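Home What We Do Faults Fees Contact

About Gristel

Gristel is a small firm that tests household robots in lived-in rooms and writes down where they fall short. We started because we had read too many brochures. A robot that can lift a cup off a white bench in a laboratory has shown that it can lift a cup off a white bench in a laboratory, and we thought somebody ought to try it at home.

We are best known, if that's the word, for the Clurnard stoppage. Clurnard is our test flat. One August we were running a tidying routine called Nimov, supplied by a firm named Atallah, and on attempt 36 the arm drove down towards a table and kept pushing after it should have stopped. The force limit was set in the software. It had been switched off during an update and the screen still showed it as on. The emergency button worked, we are glad to say. The table has a dent underneath where the leg joint took the strain.

Atallah's first reply was that the room was unusual. We didn't think much of that. It had curtains, a table and a plant in it.

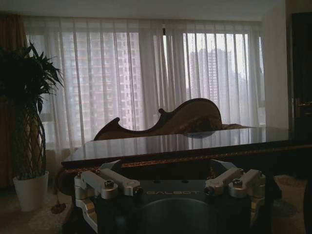
Reading time: 2 minutes

Polished tabletops with a window behind them are hard work for a camera. The surface throws back pale streaks of light, and whatever is lying on it, even something as large as a wooden shape with curves like a violin's, comes out dark against bright curtains. We went back through 493 logged attempts and found that the height estimate drifted most often on glossy surfaces in daylight. So there were two faults - a bad guess about where the table was, and a safety limit that wasn't there to catch it. The supplier wanted to talk about the first. We kept asking about the second.

Since then we check every force limit by hand, with a gauge, before an arm moves. We don't accept a green light on a screen as proof of anything. Our reports go to the client in full and we won't take out a paragraph for an extra fee, though we have been asked.

Are home robots ready? Some are, for some jobs, with a person in the room. We would want to see a lot more before leaving one alone with a kettle - or a toddler.

Comments

plainjane: Did they ever fix the screen that said it was on?

Gristel: They say so. We still use the gauge.

oldfitter: Same thing with presses years back. Guard light on, guard off.

tm_north: Bit harsh on the supplier, all kit has bugs.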